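Vurgate Shared Workshop
Frequently asked questions: the two-arm kitting bench

What is the bench for?
The bench was built by members of the Vurgate workshop to sort small parts into kits. Each kit contains one motor, one round circuit board and one wire harness, and is later assembled by hand into a Fisinska desk fan controller.

Who is responsible for it?
Mahsa Zamani oversees the bench and approves all changes to the program. Questions about wiring or spare parts should be sent to Ikhsan Nair.

May I use the bench at home?
The arms may not be removed from the workshop. Members who wish to build a smaller version may borrow the drawings and the parts list, which runs to 115 lines. The tabletop may be made in two panels, as ours is, so that it will pass through an ordinary doorway.

How should the parts be laid out?
Parts are kept in the shallow bins on either side of the table, and the kit is made up in the steel tray between them. A clean sheet of paper must be placed in the tray before each session. Harnesses should be laid flat and well apart, as tangled wires are the most common cause of a failed pick. 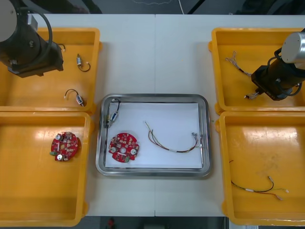 Bins should not be filled to the top. Members are asked to put out a few parts at a time and to refill only when both arms have been stopped with the switch by the door.

How long does a kit take?
The present program allows 40 seconds for each kit. Harnesses are the slowest item – the program permits a second attempt before it stops and waits for a member.

Are records kept?
Yes. The log book held 3556 entries at the end of July. Any stoppage should be entered on the same day, with the part concerned and the name of the member present.

Is training required?
All members must attend one supervised session before using the bench alone. Sessions are held on Tuesday evenings and may be booked at the front desk.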